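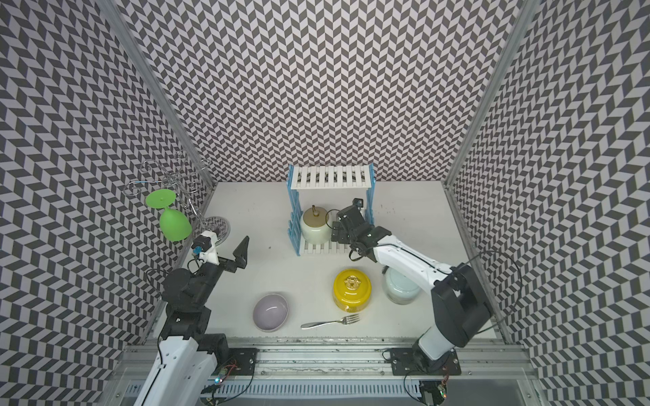 Questions about looking after the two-arm dish cell keep landing in my inbox, usually from people who read the Mindcombe setup guide and believed it. I kept the answers short and left in the parts the guide skips. For orientation, "left" and "right" mean as you see them from the rail side, each arm bolted to the aluminum rail by its black mounting plate, with the rack toward the back wall. If your cell is laid out some other way, swap the words yourself.

## Does it really need "no routine maintenance"?

That's the Mindcombe line. I have yet to meet a motor with a cable strapped along it that needs no routine maintenance. Check the mounting plate bolts every 100 hours of running. Check them sooner if you've moved the table.

## Which cables should I worry about?

The ones running along the links, and the loops at each base. Move the arm by hand with the power off, slowly, through everything it can reach. If a cable goes tight anywhere, it will fail there. Leave slack at the elbow and tie it on the link, never across the joint. I don't trust the adhesive clips from Plokidetti for this. Mine let go in October.

## The board light is on. Is the arm fine?

The board has power. I wouldn't read more into it than that. I've had a nice steady light on a base with a dead wrist motor.

## How often do I recalibrate the gripper cameras?

The guide says every 2000 cycles. I can't find where that number comes from, and Levente Bognár, who wrote our first checklist, couldn't either. We do it after:

- any knock to the gripper
- any finger change
- any time the housing has been opened

A camera on a printed mount can shift without looking shifted. Check the screws first, then calibrate.

## Can I leave an arm reaching into the rack overnight?

Please don't. If it sags when the power drops, the slats take the load. Back it out and park it over open table.

## Are the patterned walls worth the money?

Sendeo sells them as an accuracy upgrade. Maybe! Our before-and-after runs were too close to call, and I'd want to see more than a brochure chart. They do need to stay flat – a panel that has come loose from its corner post should be fixed before you calibrate anything.

## What do I clean the table with?

A damp cloth. Specks and scuffs on the white top are cosmetic, as far as I can tell, and I've stopped chasing them. Grit under a mounting plate is another matter, so wipe the rail before you bolt anything down.

## Should I buy the Kozma spare finger kit?

It's part 248 in their list. The fingers are okay. The screws are soft, and I'd use your own.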